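Got to the Nallen open day late, parking was a mess. They put us all in the field behind the dairy and you walk back along the road, no sidewalk. 24 stalls this year plus the mill tour, which is what I came for.
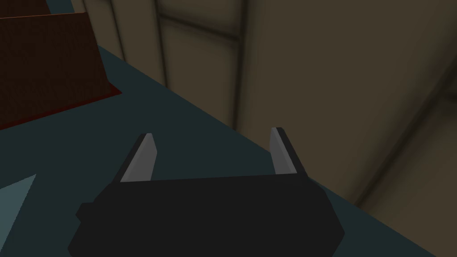
Filed under: Days Out

Mill tour first. Groups go in every half hour, tickets $5 at the gate, cash only. King-fai Yang took ours round — knows every belt and pulley in the place. The big stones weigh 400 pounds each and get dressed by hand every October. Very loud upstairs. Flour in my hair all day. Wish we'd had longer on the top floor but the next group was already on the stairs.

Then the bread tent. Patside bakery had a rye that sold out before I got to the front, so I took 2 seeded loaves insted. Good crust, bit salty. Lunch was soup, long line, no where to sit.

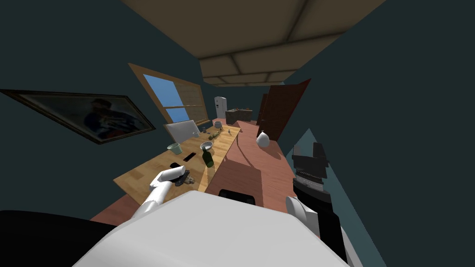
Walked down to the mill pond after that. Path is steep and the handrail stops halfway, so wear proper shoes. The old sluice was running and the kids loved it. Missed the talk on Gokell wheat — moved up an hour, only told at the gate. Shop shuts at four. Got the last bag of coarse bran and went to find the car.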